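Hendricks opens its refill and repair counter in Clernholm, and I'd love you to come

For immediate release

Hello! I'm Leonie Ackermann and I run the Hendricks household shop on the market side of Clernholm. I've been asked to write this one myself, so please forgive me if it sounds more like a letter than a press release. The short version is that our new refill and repair counter opens on August 12, 2025, at ten in the morning, with tea, a long table of cake and (if the oven behaves) warm cheese scones.

The slightly longer version starts with a kettle. A customer came in last winter wanting a new one, and when I asked what was wrong with the old one she said the lid had gone floppy. That was it, a floppy lid! We sold her a hinge pin instead and she was delighted, and so was I, even though it did nothing for the till. After that I kept a notebook by the counter and wrote down everything people were replacing that could have been mended or topped up, and by spring the notebook was full.

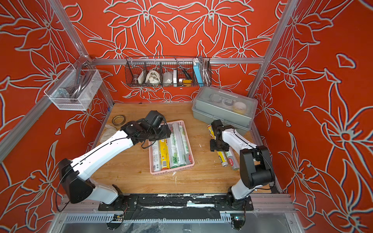
What you'll find at the counter

The left-hand side is for refills. Bring any clean jar, bottle or tub and we'll weigh it, fill it and charge you for what goes in. We're starting with washing-up liquid, laundry powder, soda crystals, white vinegar and a floor soap from Ultwood that smells of pine and has been my favourite since I was a student. You can buy as little as you like. If you only want enough vinegar to descale one kettle, that's fine by me.

The right-hand side is for repairs, and that's Joscha Reuter's patch. Joscha has been mending sewing machines in Gavville for years and is coming over to us two mornings a week. He'll look at lamps, toasters, irons, kitchen scales and anything with a wobbly handle. Looking is free. If he can mend it you'll get a price before he picks up a screwdriver, and most small jobs will cost less than £30.

"People apologise when they hand things over," Joscha told me while we were putting the shelves up. "They say, oh, it's only an old whisk. I like an old whisk."

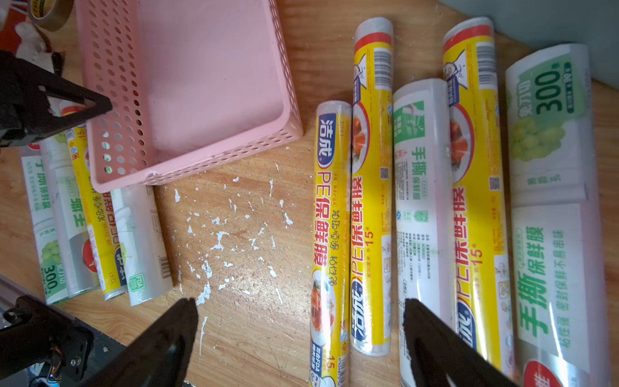 The ordinary shop isn't going anywhere, by the way, and I want to be clear on that as I've had some worried faces at the door. You'll still be able to come in for string, bin bags, candles, clothes pegs and mousetraps, and Eugénie Chevalier will still be on the till telling you which ones are any good. I'm not about to tell anybody off for what's in their kitchen drawer, either. Plenty of us get through cling film by the roll. We'll carry on stocking it, next to the waxed cloths and the glass dishes with lids, and you can choose whichever suits you. I use all three!

We'll also be running evening classes upstairs from November. Anneliese Frerichs is teaching the first, on darning and patching, and I've already put my name down with a very sad green cardigan. Places are £2 each to cover thread and biscuits, and you can book at the till or by ringing the shop. If it goes well there'll be one on sharpening knives, and I'd quite like somebody to do chair seats, so do get in touch if you know your way around a cane.

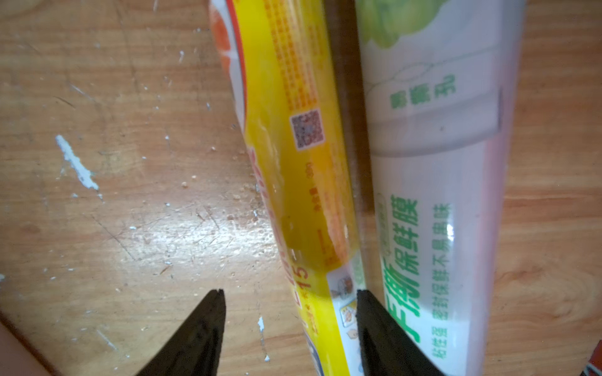 By Leonie Ackermann, Hendricks, Clernholm

A few practical bits for opening day. The first 50 people through the door get a free fill of washing-up liquid, so bring a bottle with a decent lid. Parking behind the shop is tight and the lane floods if it rains, so the Gavville bus is the better bet, and it stops right outside the bakery. There's a ramp at the side entrance. Dogs are welcome downstairs.

Gerd Wendt, who owned the shop before me and still comes in to straighten the broom display, will cut the ribbon. He has promised a short speech. His last one was at the summer fair and we had to fetch him a chair, so pack a sandwich.

Reporters and photographers are welcome from nine, before the doors open, and Joscha and I will both be free to talk. Ask for me at the till, or ring the shop any weekday before six.

Ends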